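Apprentissage pour la conduite automatisée
Séance 4 : recueillir des exemples en simulation
Notes de cours, version du 24 novembre 2025
Enseignant : Yung-ching Chung

Rappel de la séance 3. Un modèle appris par imitation reproduit ce qu'il trouve dans ses exemples, y compris les défauts. Si le conducteur de référence freine toujours tard, le modèle freinera tard. Si aucun exemple ne contient de piéton près d'un passage, le comportement du modèle à cet endroit n'est pas défini par les données. On reprend aujourd'hui à partir de ce point.

4.1 Ce qu'on appelle un exemple

Dans ce cours, un exemple est un couple : une observation (image, vitesse, consigne de navigation) et l'action choisie au même instant (angle de braquage, accélération, frein). Une suite d'exemples pris sans interruption forme un épisode. On découpe toujours les jeux d'entraînement et de validation par épisode. Deux images voisines d'un même épisode se ressemblent beaucoup, et les répartir au hasard entre les deux jeux donne une erreur de validation trop basse.

Le projet Fiden, qui sert de fil conducteur au semestre, contient 163 épisodes, soit 3 883 exemples après sous-échantillonnage. Ils ont été produits dans Covumholm, la ville simulée utilisée en travaux pratiques. Le sous-échantillonnage supprime surtout les longues attentes à l'arrêt, qui pesaient trop lourd dans la première version de septembre.

4.2 Pourquoi commencer en simulation

Le simulateur fournit sans annotation manuelle la position de chaque objet, la classe de chaque pixel et l'état des feux. On peut rejouer une situation en changeant un seul paramètre : l'heure, la météo, la trajectoire d'un piéton. On peut aussi enregistrer des erreurs et leur correction sans danger, ce qu'on ne fera pas sur la voie publique.

Les carrefours demandent le plus d'attention. La chaussée, la bordure et la zone piétonne y sont contiguës, le piéton peut se trouver près du passage ou dessus, et les éléments fixes comme les bornes et les poteaux doivent être distingués des usagers.

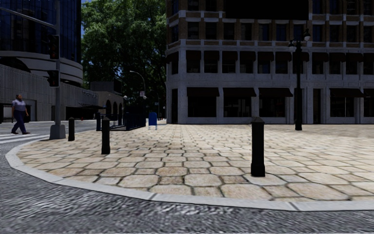
Faut-il garder les épisodes où le conducteur de référence se trompe ?

On les garde si l'erreur est suivie d'une correction, en retirant de l'apprentissage les actions fautives et en conservant celles qui ramènent le véhicule sur sa trajectoire. Un épisode qui se termine par une collision est mis de côté et sert seulement à l'évaluation.

4.3 Couverture des situations

Avant d'enregistrer, on dresse une grille. En lignes, les lieux : ligne droite, virage, carrefour à feux, carrefour sans feux, bord de place. En colonnes, les conditions : soleil haut, soleil bas, pluie, nuit. Chaque case reçoit un nombre minimal d'épisodes, fixé à l'avance. Une case vide doit être signalée dans le rapport, même si elle paraît peu importante.

Dans Fiden, 1 355 exemples viennent de carrefours. La proportion est volontairement plus forte que dans une conduite ordinaire. Il faut en tenir compte au moment de l'évaluation : un score moyen calculé sur ce jeu ne prédit pas le score moyen sur un trajet quelconque.

Les ombres méritent une colonne à part si le temps le permet. Un sol clair coupé par une zone sombre peut être pris pour un changement de surface par un modèle qui n'a vu que des éclairages uniformes.

4.4 Le problème de la dérive

Le conducteur de référence reste presque toujours au centre de la voie. Le modèle, lui, commet de petites erreurs qui s'ajoutent, et il arrive dans des états absents des données. Deux remèdes vus en cours :

a) Perturber la commande pendant l'enregistrement et laisser le conducteur corriger. On enregistre la correction, jamais la perturbation.
b) Faire conduire le modèle, puis demander à l'expert quelle action il aurait choisie dans chaque état visité. On ajoute ces couples au jeu et on réentraîne (méthode DAgger).

Le second remède coûte plus de temps d'expert. Dans le simulateur, l'expert peut être un planificateur qui a accès à l'état complet de la scène.

4.5 Format et contrôle

Les épisodes sont enregistrés avec l'outil Flunar. Vérifier pour chacun : horloge commune entre image et commande, absence d'images manquantes, graine aléatoire notée, version de la carte notée. Un décalage de deux ou trois images entre l'observation et l'action suffit à dégrader fortement le modèle, et la courbe d'apprentissage ne le montre pas toujours.

Travail pour la prochaine séance

Chaque binôme remplit la grille de 4.3 pour le quartier Ho, puis enregistre plus de 2 000 exemples en respectant les minimums par case. Rendre la grille, le journal de Flunar et une page sur les cases restées vides. L'entraînement se fera en salle, ne pas le lancer avant.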